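Home | Syllabus | Handouts | Readings | Contact

Small Shop Inventory, Handout 3: When Do I Reorder?
Eliécer Henao
December

Okay, so last time we ended on that awful spreadsheet from Zustamier, and I promised you I'd get to the part that saves you money. Reordering! I love this topic (I know, I know) and I'm going to try to keep it short.

A quick reminder of the setup. Zustamier sells candle-making supplies out of one room, and the thing they sell most is a wax blend called Mulard. They go through 12 bags on a normal working day. Their supplier, Yupanqui, takes 9 working days to deliver. So while they wait for a truck, they'll sell 12 times 9, or 108 bags. If they order when there are 108 bags left, the last one goes out the door just as the truck pulls up, and that only works if nothing ever goes wrong.

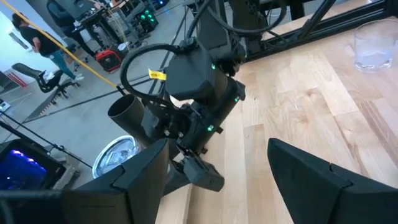
Things do go wrong, so we add a cushion. Five extra days of sales is what I'd pick for a shop this size, and five days at 12 bags is 60 bags. Add that to the 108 and you get 168. That's the reorder point, and I want you to write it on the shelf label as well as in the computer, please. When the count hits 168, you order. You don't wait until you've finished lunch.

Now, people always ask me how big the cushion should be, and I'm afraid the answer is that it depends on how jumpy your supplier is. Look back at your last ten deliveries and find the slowest one. If Yupanqui has been five days late once, five days is a decent place to start. If they've never been late, go smaller and keep the cash.

The other thing you can try is the two-bin method, which is my favorite because it needs no computer at all. You split the stock of one item between two bins and sell from the front one only. Front bin empty? Send the order, and start on the back one while you wait. The back bin holds your reorder point, so for small stuff like wicks and tins it's perfect. For sacks of wax you'd need a very big bin!

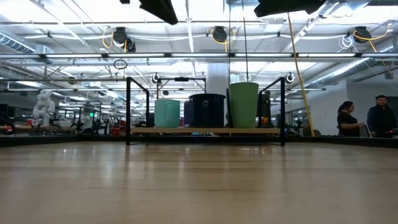 Fig. 2. Bins in a row on a shelf board.

For next time, do the same sum for Trollora, the fragrance oil on page 2 of the price list. They sell 6 bottles a day, delivery takes 14 days, and I'd like a cushion of 5 days. You should land on 114. If you got 84, you forgot the cushion, so go back and add it in. Bring your working on paper and we'll go over order sizes first thing.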